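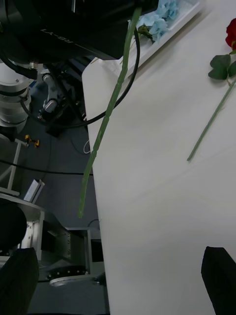

A long green stem, with a black cable looping alongside.

I've been playing Prukeo for 71 hours now, and I have a small complaint: please stop giving me a map full of markers. The first evening was wonderful. I walked out of the harbor at Stekberg with no idea where to go, got lost in the marsh and found a lighthouse by accident. Then a friendly old fisherman handed me a map and ruined everything! 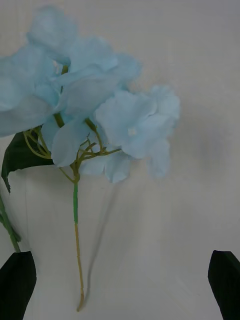 Pale blue fabric blossoms on a single thin stem.

There are 1,737 collectibles in this game. My friend Nithin Kaimal loves that (he's a finisher, he'll get them all), and I'm happy for him. But once those little dots show up, I stop looking at the hills and start looking at the corner of my screen – and then it's midnight and I've picked up 19 feathers and couldn't tell you where any of them were.

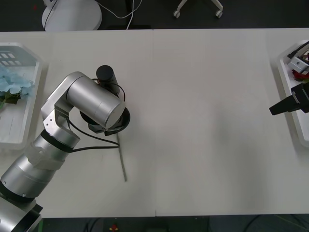 A silver robot arm over a white tabletop, a thin grey stick below its gripper.

You can switch the markers off, seven menus deep, but the quests weren't written for it. "Bring this to Preda," says the blacksmith. Great, where's Preda? Older games had people say things like "past the mill, left at the river," and I'd scribble it on an envelope. I'd happily trade half the dots for a few lines like that. I'm starting over on Tuesday, and this time I'm walking straight past the fisherman.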